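Stosgate Handheld Gripper Kit: review after a month of bathroom tasks

We bought two pairs of the Stosgate grippers to record demonstrations for a bathroom tidying policy. The kit is a pair of hand-held grippers with marker cubes on the back, a head camera, the wrist straps and the Hakix recording software. I have used it most working days since it came. We had 4,000 demonstrations to collect and we are not there yet.

Setup

The grippers strap on at the wrist. The straps are easy to tighten alone on the first hand and annoying on the second. Calibration is quick as long as the lighting stays the same. Ours is done at the washbasin, with both markers facing up toward the head camera, with a small item already on the basin. 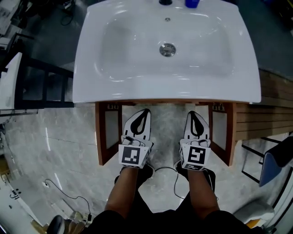
Tracking

Tracking is the best part of the kit. Each cube has its own pattern, so left and right have never been swapped in our recordings. It holds up well over a glossy white basin, where I expected trouble from reflections. It is weaker when one hand crosses over the other. Hakix marks those stretches in yellow and lets you trim or drop them. Of the first 471 episodes we dropped 2 outright for lost tracking and trimmed plenty more.

Comfort

Fine for an hour. After that the weight sits on the forearms, and the episodes get slower and sloppier. We now stop at 400 episodes a day across the whole team and get better data for it. Looking down at a low basin is hard on the neck, and that has more to do with the task than with the gear. The cable is also too short for anyone tall. Barros sells a longer one that fits, and I'd order it with the kit.

Grip

Bottles are easy. Cups are fine if you take them by the wall. Toothbrushes are hard. The fingers close well on a thick handle and slide off a thin one, and you can't feel it slipping until it has gone. Expect to throw out a lot of early toothbrush attempts, or keep them and label them as failures, as we do. Change the layout often too. A policy trained on one arrangement of faucet, bottle and cup learns that arrangement and not much else.
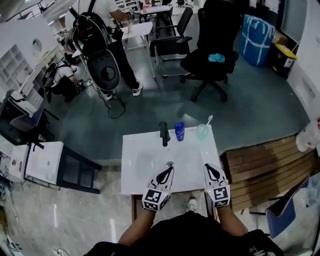 Reader comment from Wostevent: We run the same kit on kitchen tasks and agree on the grip. Thin rubber sleeves on the fingers fixed most of the slipping for us, but you have to recalibrate after fitting them. Does Hakix export the failure labels now? Ours dropped them, and we ended up keeping a separate spreadsheet.

Reply from the author: It exports them if you turn on episode notes before recording. Adding them afterward didn't work for us either.

Contact | Copyright, all rights reserved | Back to top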